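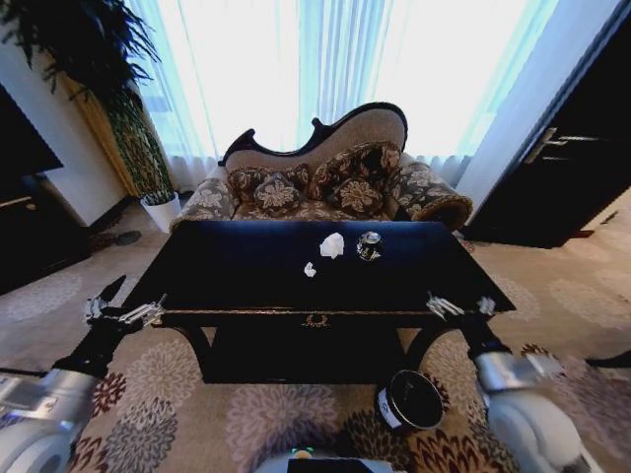
A dark table with a thin gold trim line and a wreath-shaped ornament, features often listed as marks of the Dindlow style.

The Dindlow style is a name used by dealers and some collectors for dark furniture with curved legs and small gold fittings, said to have been first made in the town of Dindlow. Whether it was ever a separate style is disputed. Most of its supposed features are found on furniture made in many other places, and no maker is known to have used the name in its own time.

Name

The earliest known use of the term is in a sale list printed in Nestutlow, which offers "a side table in the Dindlow taste". The list does not say what that taste was. Later writers took the phrase as proof of a local school of makers, although a single line in a sale list is thin support for such a claim. The seller may simply have meant that the table came from a house in the town.

Claimed features

Descriptions vary from one author to the next. Those most often repeated are a black or very dark finish, a narrow gold line along the front apron, a central ornament in the shape of a wreath, and legs that curve outwards. A lower shelf is sometimes added to the list. Some guides also require a keyhole plate, while others treat one as a sign of a later copy.

The wreath has attracted the most attention. It is said to refer to a Dindlow guild, but no guild records have been found, and wreaths were a stock pattern that any workshop could buy ready made. The same objection applies to the gold line, which is easy to add to an old piece and just as easy to add to a new one.

The catalogue

The main source for the style is a catalogue begun by the furniture writer Darmawan Santoso, which lists 2212 pieces in private and public hands. Of these, 30 are described as having papers that link them to Dindlow. When the papers were looked at again for a revised edition, dated November 18, 2022, 23 turned out to be family letters or notes written long after the furniture was made. Three more named a different town. Only 4 were kept as "probable", and the revised edition does not explain what the word means.

Supporters argue that lost paperwork is normal for everyday furniture. This is true, but it would apply equally to furniture from anywhere.
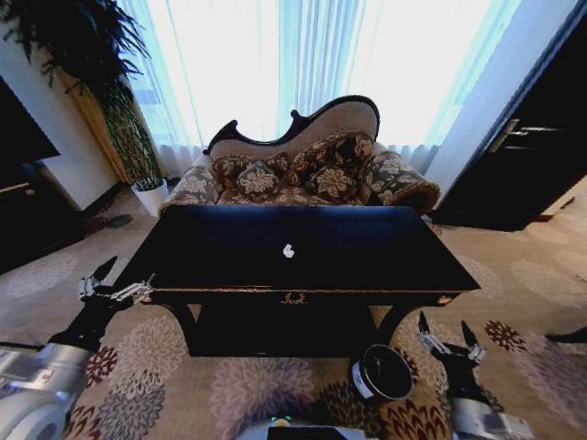 Black lacquered console table, with a carved loveseat upholstered in beige and a brown-and-cream floral pattern behind it.

Use in sets

Dealers often show tables of this kind beside carved seats and describe the whole group as a Dindlow parlour set. There is little reason to think such groups were sold together. The Ploltora museum, which owns a chair and table long shown as a pair, now labels them separately after finding that they had been bought in different years.

Modern trade

The name remains useful to sellers. The Bakilana salerooms hold a Dindlow sale each July, and its terms state that the word describes appearance only and gives no promise of age or origin. Buyers seldom quote that sentence when they resell.

See also

Furniture copying
Lacquer
Console table
Sale catalogues as evidence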